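Chapter 7
Storage and Upkeep of Portable Lighting

7.1 Introduction

Portable lighting is often the least maintained part of a building's emergency supplies. Fixed fixtures are wired to a supply, listed on a floor plan and checked on a schedule. Hand-held lights are bought in small lots, moved from room to room and replaced one at a time. After a few years a site may hold several types that use different cells and give different levels of light.

This chapter covers the storage, testing and replacement of hand-held lights in small and medium-sized buildings. It assumes that the reader has worked through Chapter 6 and can estimate the run time of a light from the capacity of its cells and the current it draws. Vehicle lighting is treated in Chapter 9.

7.2 Terms

A stock is the full set of hand-held lights held at one site. A store is any single place where part of the stock is kept. A light is ready if it switches on at the first attempt and holds its rated output for 10 minutes. The ready rate is the number of ready lights divided by the number of lights in the stock, given as a percentage.

Stores are either fixed or loose. In a fixed store, each light has its own hook, clip or slot, and a missing light leaves a visible gap. In a loose store, lights are kept together in a bag, bin or drawer. Loose stores are cheap and easy to carry, but switches can be pressed by contact with other lights, and a partial loss is hard to notice.

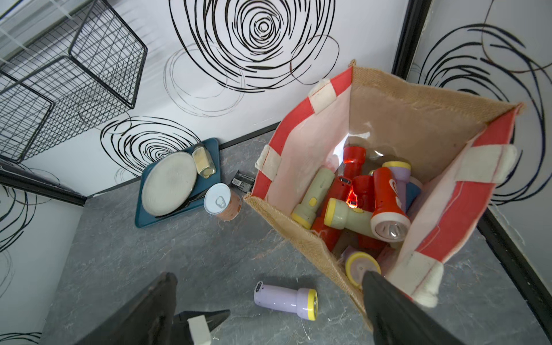

Figure 7.1 A loose store: flashlights in an open jute tote bag.

Most sites use both types. A common layout places fixed stores at exits and stairs and keeps one loose store near the main desk for general use. The two should be recorded separately, as their ready rates tend to drift apart over time.

7.3 The Drumlow Survey

The worked problems in this chapter draw on the Drumlow survey, which recorded 1,287 lights at 62 sites. Each site was visited in March, and every light was tested where it was found. No cells were changed before the test. The survey form is given at the end of the chapter, with a column for store type – fixed or loose – and a column for cell size.

Two limits of the data should be kept in mind. The form did not record the age of the cells, so the effect of age cannot be separated from the effect of store type. Sites in the Broltodton district were also larger than the rest and should be treated as a separate group in Problems 7.4 through 7.8.

Section 7.4 sets out the test procedure. Section 7.5 then uses the ready rate to find the number of spare lights a site should hold.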